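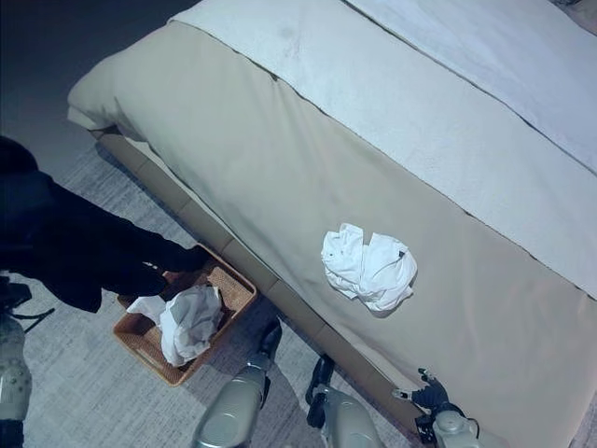

Perihan reckons a bed isn't made until there's nothing on it, and she told me so again on the phone on Sunday while I was meant to be folding. Her view is that the minute you put one thing down on a made bed, you've given the rest of the house permission. I said the bed is the only flat surface in this place bigger than a tea tray, so where else am I supposed to sort the washing? She said the floor. She has a cleaner floor than I do.

Anyway! She's got me thinking about the whole bedroom routine, so you're all going to hear about it.

I switched to the beige and white bedding in September, after years of a navy doona cover that showed every bit of lint known to humankind. The white is lovely and fresh and I was quite nervous about it (I drink tea in bed, I'm not going to stop), but the beige across the foot end is the bit I've grown really fond of. It's where everything lands. Bags, books, a cardigan, whatever white thing has just come out of the wash and needs dealing with. White on white I'd lose completely and then sleep on.

The basket is the other half of the system. It's wicker, nice and low, and it lives on the carpet right beside the bed base. I used to have a tall hamper with a lid and it was hopeless for me – things went to the bottom and stayed there until the season changed. With low sides I can see what's in it, and there's a slot in the end to grab so I can drag it down the hall with one hand when I've got a cuppa in the other. Paid $33 for it at Prukis, down from something silly.

My rule now is that anything crumpled gets two minutes. Shake it hard by the shoulders or the corners, lay it flat on the beige, smooth it out with your forearm (much better than your hand, try it), fold, done. If it still looks dreadful after that, it goes in the basket for ironing day. I'm not telling you how often ironing day comes around.

The carpet, by the way, is a champion. Pale grey with a bit of a speckle through it, and it hides fluff like nothing I've ever owned. I did worry the wicker would snag the loops, so I lift it over the spot near the base instead of dragging it there, and so far so good.

Next job is the bedside drawer, which is full of chargers for phones I no longer have. Perihan has offered to come over and supervise. I've told her she can sit on the bed, as long as she moves the washing first.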